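Merkau: Repair Evenings in the Old Post Office Will Continue After the Summer

The town of Merkau will keep its free repair evenings open for one more year. The town council decided this on Thursday, after the users of the old post office building had asked for a clear answer since spring. The rooms on the ground floor stay available without rent, and the town pays for heating and light as before.

The repair evenings started as a small offer for people who did not want to throw away a lamp or a pair of trousers. In the last season, 914 objects were brought to the tables. Most of them were household things: toasters, desk lamps, zippers, chairs with a weak leg, and many radios. The list is kept in a paper book at the entrance, and everybody who comes in writes down the object and the problem.

"The book is the reason why we got the rooms again," said Agnes MacRitchie, who organizes the evenings. "Before, we could only tell the council that many people come. Now they could read it themselves."

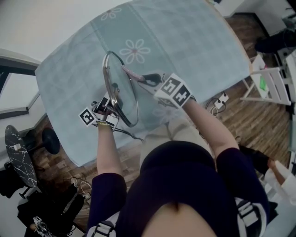

The discussion in the council was longer than expected. One group wanted to rent the ground floor to a bakery, which would bring money to the town. The bakery from Strömberg had shown interest already in winter, but it needed a delivery entrance on the street side, and the building is protected. A new door in the front wall is not allowed. For this reason the offer was taken back, and the council voted for the repair evenings with a large majority.

There are some conditions. The side room must be free for the choir two times a month, and paint and glue may no longer be kept in the hallway. The fire inspector had complained about this in the spring. A metal cabinet for these materials will be placed in the yard under the roof. The key will be at the library, where it can be borrowed during the normal opening hours.

The evenings will also change a little. Until now, all repairs were made in the same room, and on busy days the people with sewing work had to wait next to the people with bicycles. From the new season there will be three areas: one for textiles, one for electrical devices, and one for wood and everything else. Bicycles will move to the yard when the weather is dry. When it rains, visitors with bicycles are asked to come another time, as the floor in the entrance suffered last winter.

Visitors should also know what cannot be accepted. Microwave ovens are not opened for safety reasons. Large machines such as washers and refrigerators are too heavy for the stairs at the entrance. For phones, only the battery and the charging socket are checked, and the owner should save the pictures and contacts at home before coming.

Spare parts are still a difficult point. Many small parts for older devices are hard to find, and ordering them one by one costs more than the part itself. The group has now made an agreement with the repair evening in Randitz, so that both places order together. A box with used parts will also travel between the two towns. Knobs, plugs, belts and small screws are welcome as donations, if they are clean and sorted in bags. Old power cords are not needed anymore, because there are more than enough.

Flasatlow, the next village on the bus line, has asked for a repair evening of its own. It will not get one yet, as there are not enough people who can work with electricity. MacRitchie said she would prefer that the visitors from Flasatlow come to Merkau for the moment. The last bus back leaves at 8:40 p.m., and the repair tables for electrical devices will therefore open first.

People who want to help do not need a special education for the textile and wood tables. For the electrical table, a short safety course is required, and the town takes over the cost. Interested people can leave their name at the library desk.

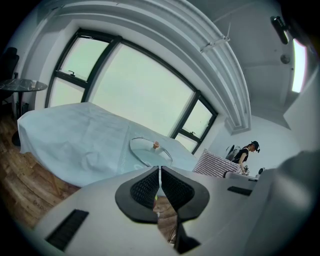
Dates and Opening Hours

The repair evenings take a break in July and start again when the school year begins. Doors open at 5 p.m., and new objects are accepted until 7 p.m. Each visitor can bring 2 objects per evening. The entrance is on the yard side of the old post office, next to the bicycle stands.

The repair is free, but spare parts must be paid by the owner. A box for donations stands beside the book. Objects that have not been picked up after 3 weeks will be given to the second-hand store in Randitz. Visitors who need help with the stairs can ring the bell at the gate.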